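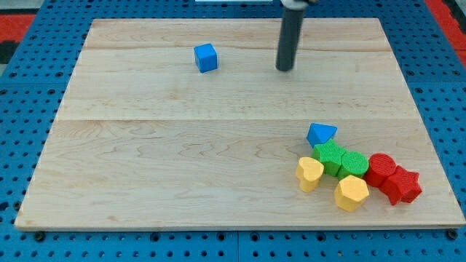 图 3　装在蓝色洞洞板台面上的浅色拼接木板，板面上放着一个蓝色小方块

## 3　安装与使用木质台板

本章说明如何把木质台板装到 Mesham 洞洞板工作台上，以及日常使用和保养的方法。开始之前，请先完成第 2 章的工作台组装和调平。台面没有调平时不要安装台板，否则拧紧以后板面会受力变形。

台板由多条浅色枫木拼成，板与板之间有横向拼缝。各条木料的颜色深浅略有差别，表面可能有波浪状木纹和浅褐色条纹，这些都是天然木材的正常外观，不属于质量问题，也不影响使用。

### 3.1　开箱检查

1. 把包装箱平放在地上，从长边划开胶带。刀片伸出不要超过纸板厚度，以免划伤板面。
2. 取出上层护角和隔纸，双手托住台板两侧，平着抬出来。
3. 把台板放在铺有软布的平面上，正面朝上。
4. 沿拼缝用手指轻轻摸一遍。拼缝应当平顺，没有明显的高低差，也没有翘起的木刺。
5. 翻到背面，检查底面是否残留包装材料或胶粒。有的话用塑料刮片去掉。
6. 对照装箱单核对紧固件和内六角扳手。缺件请联系 Quiroga 售后，并报上包装箱侧面的批次号。

**注意：** 台板从寒冷的库房搬进室内后，应拆掉塑料膜，在使用环境中平放一晚再安装。平放时背面垫上几根等高的木条，让两面都能通风。

### 3.2　确定位置

台板四周应留出一圈洞洞板，方便以后加装挡条、夹具或收纳件。左右两侧的余量可以不相等，视使用习惯而定。操作者常用右手取工具的，可以把右侧留宽一些。

1. 清理洞洞板表面，用软毛刷扫掉孔内的木屑和灰尘。
2. 把台板轻轻放到台面上，先不要上紧固件。
3. 让台板的近侧边缘与洞洞板上的一排孔平行。从正上方看，边缘到孔边的距离应当左右一致。
4. 检查台板底面是否完全贴合。按压四个角，如果有一角下沉或发出响声，把台板抬起来，检查下面是否有异物。
5. 位置确定后，在台板边缘外侧的洞洞板上用美纹纸胶带做记号。

**小心：** 不要把台板平推着移动。底下如果夹有砂粒，会同时划伤台板背面和洞洞板涂层。需要挪动时，应由两个人抬起来再放下。

### 3.3　固定

1. 在近侧两个角附近各选一个孔，装入紧固件，用手拧到刚好接触为止。
2. 回到操作者的位置，再看一次边缘是否与孔排平行。
3. 用内六角扳手交替拧紧，每次转动不超过半圈，左右轮流进行。
4. 感到阻力明显增大时停止，不要使用加长套管或电动工具。
5. 用双手推台板的一侧，确认不会滑动。若有滑动，松开后从第 1 步重做。
6. 撕掉美纹纸胶带，擦掉残胶。

远侧是否也要固定，取决于用途。只做摆放、拼装一类轻活，固定近侧即可。需要在板面上用力按压或刮削的，应按同样的方法把远侧也固定好。

**注意：** 紧固件拧得过紧会在木板边缘留下压痕。压痕较浅时，可以盖一块湿布，放置一段时间后晾干，再用细砂纸顺着木纹轻磨。

### 3.4　检查板面

固定完成后，用随附的小方块检查板面是否平整。没有小方块时，可以用任何底面平直的小木块代替。

1. 擦干净板面和方块底面。
2. 把方块放在板面中间偏上的位置，用一根手指按压方块的四个角，看它是否摇晃。
3. 把方块移到靠近拼缝的地方，再按一次。
4. 让方块从拼缝上慢慢推过去。经过拼缝时不应被卡住。
5. 如果方块摇晃，先换一个位置再试。多处都摇晃，说明台板没有放平，请松开紧固件，回到 3.2 节第 4 步。

轻微的卡顿一般可以用细砂纸处理。砂纸要包在平直的木块上，顺着木纹打磨，磨几下就停下来再试。不要直接用手指压着砂纸磨，容易磨出凹槽。

### 3.5　日常使用

- 台板正面可以直接摆放木块、卡片、小零件等轻便物品。
- 切割时必须另垫切割垫，不要直接在枫木板面上下刀。
- 不要放置刚离开热源的容器、电烙铁或热熔胶枪。
- 使用颜料、墨水和胶水时，先铺一层纸。
- 不用时把板面上的东西收走，特别是橡胶和软塑料制品，长时间压在板面上可能留下印子。

液体洒在板面上，应马上用干布吸掉，拼缝处多按几下。不要来回擦，以免把液体推进缝里。如果液体流到了台板下面，必须拆下台板，把两面都晾干再装回去。

**警告：** 不要坐或站在台板上，也不要抓着台板的边缘搬动整张工作台。搬动工作台之前，应先拆下台板。

### 3.6　清洁与保养

1. 用软布蘸少量清水，拧到不滴水，顺着木纹擦拭。
2. 马上用干布再擦一遍。
3. 板面发干、颜色变浅时，上一层薄薄的 Asinano 木蜡油。先在背面试涂一小块，确认颜色可以接受再涂正面。
4. 放置 20 分钟，用干净的布把多余的油擦掉。
5. 完全干透之前不要摆放任何东西。

沾了木蜡油的布要摊开晾干，或者浸水后放进带盖的金属容器里。揉成一团的油布有自燃的危险。

洞洞板的孔里容易积灰，可以用吸尘器的毛刷头清理。涂层表面用清水擦即可，不要使用丙酮或含研磨颗粒的清洁剂。

每年 5 月前后，空气湿度变化较大的地区应检查一次紧固件。木材受潮膨胀后，原先合适的松紧程度可能变得过紧；冬季室内干燥时则可能松动。

### 3.7　常见问题

**拼缝变宽了。** 多半是室内太干。把台板移离暖气和空调出风口，观察一段时间。缝宽能塞进一张名片时，请联系售后。

**两条木板颜色差得更多了。** 枫木见光后会逐渐变黄，不同木料变化的快慢不一样。经常调换台板上物品的位置，可以减少遮挡造成的色差。

**台板中间拱起。** 先松开所有紧固件，看拱起是否消失。消失的，说明拧得过紧，重新固定时减小力度。没有消失的，把台板拆下来平放，两面通风，等恢复后再装。

**紧固件拧不进去。** 检查孔内是否有木屑，再检查紧固件是否装斜。不要强行拧入。洞洞板的孔口一旦变形，这个孔就不能再用，应改用旁边的孔。

台板的拆卸按 3.3 节的相反顺序进行。拆下的紧固件请装回原来的小袋，与内六角扳手放在一起。侧挡条的安装见第 4 章。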